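Desk organizers with three bins – sort by type or by color?
Stationery & Desk Setup > Storage
February 2018

Erkska
I picked up a plastic tray with three open sections and I can't settle on how to fill it. I have chisel highlighters, short markers and a few slim pens. First try was highlighters in one bin, markers in the next, pens in the last. The pens slide down and I end up digging for them. How do you split yours?

inkdrop400
By type, always. Highlighters are fat and pens are thin, and if you mix them the pens go to the bottom.

Brudach
Disagree. I went by color in January and haven't gone back. When I mark up a chapter I want the green highlighter and the green pen together. I don't care what shape they are.

inkdrop400
That works if you own two pens. I have a drawer full.

Kahsay
Neither. Sort by how often you use them. Daily stuff in the nearest bin, the rest behind it or in a drawer. Also store highlighters flat if you can. Mine went pale at one end when I kept them upright in a cup.

Brudach
Never had that happen, and mine have been in a cup for years. Could be the brand.

Kahsay
Could be. I still keep them flat.

dituldale_2669
What are the sections like, Erkska? If they are long enough for a highlighter to lie down, I would go by type and leave one bin for whatever you are using that day.

Erkska
They are long enough. I like the idea of a spare bin, though I would probably fill it with junk in a week. Pictures below. I'm leaning toward Brudach's way for the highlighters – pens I'm still not sure about.

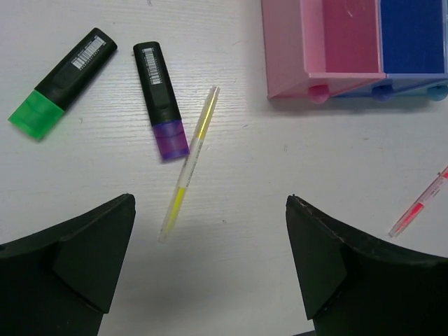
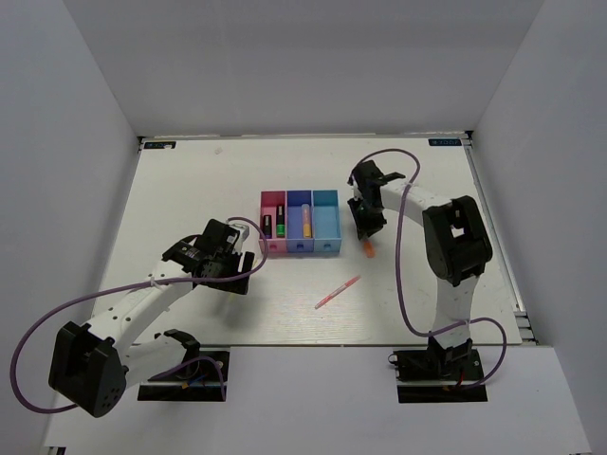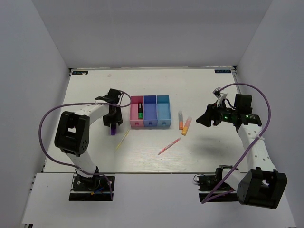
First picture: green and purple highlighters next to the organizer. Second: the light blue bin still empty.

inkdrop400
Pens go in the light blue one. Done.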